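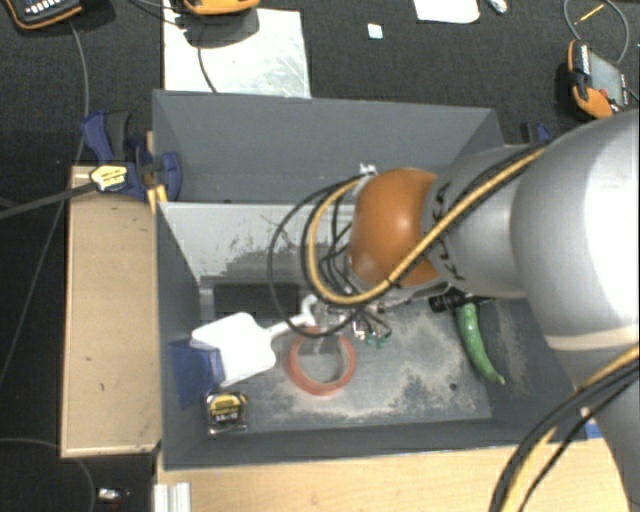 ## Is a bin picking demo at an open day worth anything?

My boss wants me to go to the Stedari open day in September and come back with an opinion on their bin picking cell. I went to one of these at Plarkus two years ago and watched an arm move the same parts back and forth until the coffee ran out. We ship mixed small goods, 73 different items on a bad shift. What should I ask so I don't get the sales version again?

**Answer 1**

Ask to put your own stuff in the bin. If they say no, you have your answer. Bring six things from your shelf, at least one floppy, one shiny and one that rolls.

A toy shovel, a tape measure and a roll of tape look like a nice random mix, but they may have practiced on those for months. Same goes for a cucumber or chili pepper. Also look at how full the bin is. A handful of items with bare floor between them is a lot easier than what comes off your truck.

Stay through the break, too. I learned more at Tesex while they were resetting the cell than in the talk.

**Answer 2**

Robots are fine, we have 2 and they work. Depends on the integrator.

**Answer 3**

Agree with the first answer, mostly. I'd add: write down every miss yourself and ask what happens after one. Does it try again, or does a person reach in? The Uddin demo I sat through had a guy with a pendant the whole time and the speed they quoted left him out.

And don't let them quote you arm speed. Ask for picks per hour over a full shift, with the stops included. If they only have a video for that, I'd skip the trip.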